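The Faltach Reading

The tide gauge at Faltach had been installed in a stone well at the end of the pier, and it had been read twice a day for longer than the office had kept files. Raphaël Tessier was sent to close it. His instructions ran to one page. He was to compare the written log with the recorder, certify the difference, and bring the book back.

He began on May 14, 2021, with the most recent volume. The recorder drew a line on paper tape. The log gave a height in millimeters, a time, and initials. For the first 965 entries the two agreed within the width of the pen stroke. After that the log ran 22 millimeters high and stayed there.

He checked the float wire, which was sound. He checked the datum bolt in the pier wall against the benchmark on the church step, going out by one route and back by another. The loop closed to a millimeter. The bolt had not moved.
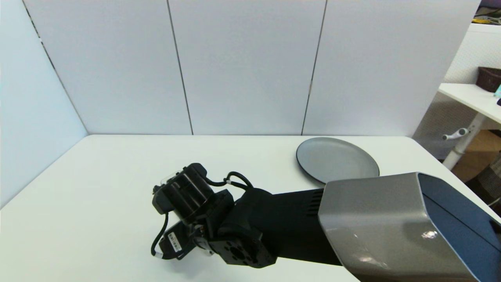
Glenys Wynne told him over the telephone that he should leave the wire alone and look at the staff. She had read the gauge for most of the years in question, and the initials in the margin were hers. The old staff had gone in a February storm, she said, and Le Goff had cut the new one from what was in the shed.

Tessier went down the ladder at low water with a steel tape. The staff was painted in black and white divisions, and its zero was set 22 millimeters below the mark on the drawings. Whoever had fixed it had used the existing holes in the bracket. The holes were correct for the old staff.

That accounted for the offset. He wrote it up on a single sheet: cause, date of onset, correction to be applied. He then applied the correction to each entry by hand, in the order they had been made, since the form required it. There were 2,482 entries in the volume. The work took him into the evening and most of the following day, at the table in the harbor office, with the window open and the Flasitik ferry sounding its horn at the turn.

Near the end of the volume he found a reading that did not fit. The corrected height was 2,000 millimeters exactly. The tape showed nothing for that hour. The line stopped, left a gap the width of a thumb, and began again on the falling tide.

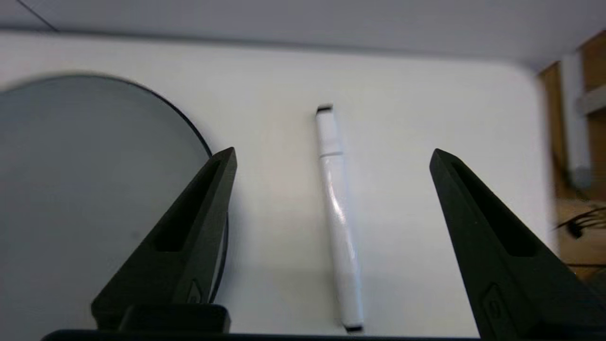 It was the clock that stopped, Wynne said when he called again, and she had gone down with a lamp and read the staff herself. He asked how she had held the lamp and the book. She said she had left the book upstairs and remembered the number.

He considered this. A remembered reading was not an observation under the rules, which went back to a man named Gurkov and had been amended only to change the units. The entry should be struck out and a blank left. He asked whether she was certain of the figure.

She said the water had been level with the top of a white division and had stayed there while she looked at it. She had waited for it to move. She could not say how long. 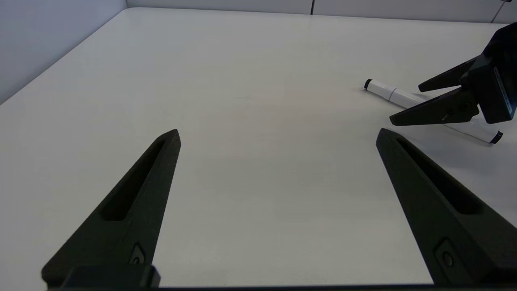

Tessier laid the tape beside the book and extended the curve across the gap with a pencil, matching the slope on each side. The two ends met at high water. He measured the height against the scale and got 1,998. He measured it a second time from the other edge and got 2,001.

He let the entry stand. In the remarks column he wrote "staff reading, observer present," and added the date and his initials under hers.

The gauge was shut down at noon. He lifted the float out of the well, drained it, and wrapped the wire around it. Before he locked the office he went down the ladder once more and read the staff. He climbed back up, opened the book, and entered the number on the next empty line.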